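# Comparing gripper finger pads on small parts, the way we do it at Siltley

I love this job. Swapping pads on a two-finger gripper is cheap, quick, and it changes more about how an arm behaves than almost anything else you can do in an afternoon! Rasha Harb and I have been through a whole drawer of pads since May, and people at the Thursday open bench keep asking how we compare them, so I've finally written it up properly.

You can follow along with any two-finger gripper that has removable pads. Ours sits on an arm with a small camera at the wrist, and we drive it from a Twal controller, but nothing below depends on that.

## What you'll need

- Two sets of pads to compare (we use gritty ones and smooth silicone ones)
- A small, light part that's a bit awkward to hold – a plastic gear is lovely for this
- A plain dark cloth, big enough to reach past the front edge of the table
- Masking tape and a fine pen
- A notebook, or a spreadsheet if you must

## Step 1: Lay the cloth

Spread the cloth and smooth it by hand from the middle outwards. Small creases are fine and I wouldn't iron it (I did once, and it had creased again before lunch). What you want to avoid is a ridge right where the fingers will close, as the tips catch on it and you end up measuring the cloth.

We tried bare tabletop first. The gear skated away whenever one finger touched it before the other, which was great fun to watch and useless for comparing anything. Cloth gives it just enough drag.

## Step 2: Fit the first pads

Wipe the finger faces with a dry rag before you stick anything on. Press each pad down from the base towards the tip and give the glue the time it says on the packet. Then close the gripper slowly on nothing and look from the side. Do the pads meet flat? If they touch at the tips first, you'll pinch small parts and spit them out.

Write the pad's age down as well. Worn grit holds differently from fresh grit, and we lost a week to this: our first set of notes from Ladovon was taken on new pads, our second on old ones, and we'd been blaming the controller the whole time.

## Step 3: Set the opening and the force

Open the fingers good and wide. A wide opening forgives a slightly wrong approach, and for now we're testing the pads, so let the approach be easy.

For force, start low. Our controller takes a bare number with no units, and 501 is where we begin with the gear. Go up in small steps until the part stays put when you tap the wrist with a knuckle. The smooth pads needed 741 before they'd pass the knuckle test, so there's a real difference to find!

## Step 4: Place the part and look through the wrist camera

Put the gear down flat, well forward of the fingers, and stop there. Before you run a single grasp, bring up the wrist view and check that you can see both pads and the part together. A white gear on dark grey cloth shows up beautifully, even when it's right up at the top of the picture and only its lower teeth are showing. If it's half out of view like that, you can leave it and let the arm travel forward, or nudge it back towards you. Just pick one and do the same for every run.

Have a good look at the pads while you're there. Crumbly edges on the grit are easy to spot in this view against red fingers, and I always make a note of them before starting.

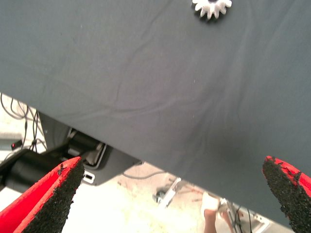 ## Step 5: Run the grasps

Do three grasps at each force setting: approach, close, lift, hold, lower, open. I call out the result and Rasha writes it down, using these:

- **Clean** – lifted and held with no movement
- **Turned** – held, but the gear rotated between the pads
- **Dropped** – you'll know

"Turned" is the interesting one. Gear teeth are little levers, and one tooth sitting on the edge of a pad will swing the whole part round. Mark one tooth with the pen so you can see it happen.

## Step 6: Swap and repeat

Change the pads and leave everything else alone. Same cloth, same spot, same lighting, same speed. Qusai Darwish puts a tiny corner of masking tape beside the starting place so the gear goes back where it was, and I've copied him ever since.

## What we've found so far

For gears, the gritty pads win for us at low force, and by a long way. The smooth ones leave no marks on soft plastic, though, so they're still on the bench for the Gostitz parts. Next up is a ribbed set that Chia-jung Yeh moulded, and I can't wait to try them on the smallest gear in the box.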